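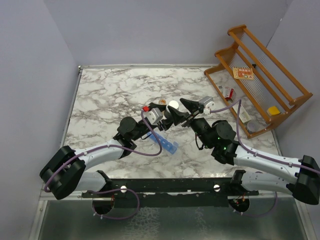

## Two arms, one table and a lot of purple cable

Volodymyr Bondarchuk will make you a cup of tea before he lets you near the arms, and he will drink most of his before he switches anything on. "They behave better when I'm not in a hurry," he says. "Or I notice less."

The pair live in a bay at the Tovow shared workshop, bolted to one long black bar along the front of a table that looks like marble. It came with the bay. He had planned on plain chipboard and is still faintly embarrassed by the upgrade. "People come in and ask if I'm making pastry."

He calls the project Skikora and won't explain the name. He started it in January, with one arm and a vague idea that it might sort screws. The second arm was meant to be spares. "Then I had a full set of parts in a box, and I kept looking at the box."

What does Skikora do? At present it picks things up, and on a good evening it passes them across. The small white ball is his favourite test piece and also the thing he complains about most. The right gripper has two pointed black fingers, and a ball offers them very little to hold.

"A block is polite. You get it slightly wrong and it turns to meet you. A ball just goes." Where does it go? "Under the bandsaw, mainly."

He keeps a notebook of attempts. The last full run was 100 tries at a handover, right to left, and 19 of them ended with the ball in the other gripper. He seems neither proud nor ashamed of this. The run before it managed five.

The wooden rack with the strings gets asked about more than the robots do. He set himself the job of getting an arm to lift something off it without catching a string, and has not set a date for finishing. "I thought strings would be easy to avoid. They're thin. That was my whole reasoning."

Then there is the cable, a cheerful purple, looping over the arms and gathering round the left base motor below. I ask whether he chose the colour. "It was £221 for the lot, with the connectors, and purple was what they had. I'd have taken tartan." He has rerouted it more often than he has rewritten the software, and can talk about slack for longer than I can listen. Too little and the wrist pulls up short, too much and the loop wanders into the work. White clips keep some of it in place at the bottom.

Neighbours at Tovow have been patient. The next bay belongs to Tymoshchuk, a two-bench guitar repair business, and there was an understanding reached early on about running motors after nine in the evening. Monday is his long session, from six until someone wants the lights off.

Would he do it again? He thinks about that while the kettle goes back on. "I'd start with two arms and tell myself it was two arms. And I'd measure the bar first. I drilled it on a Sunday night by eye and I've been correcting for it in code ever since."

The next job is a softer set of fingertips, which he is casting in a silicone called Sinier. The first batch is curing on top of his fridge at home, next to the bread.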